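Weirdest thing you've been asked in an interview?

wandus_8
Mine was for a temp job at Pririne, in the post room. The bloke asked how many envelopes I thought I could lick before I felt sick. I said 1000 and he wrote it down!! Got the job, and they had a machine for it.
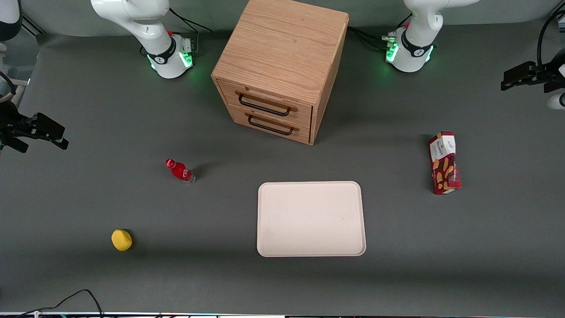
Darko
I'd have walked out, sorry. Daft questions mean a daft boss, every time.

trirncombe
Disagree, Darko. I got asked which biscuit I'd sack first (pink wafer, obviously) and stayed there six years. Lovely lot.

wandus_8
Pink wafer?! No no no. Rich tea, and I'd not give it a reference.

Darko
Still walking out.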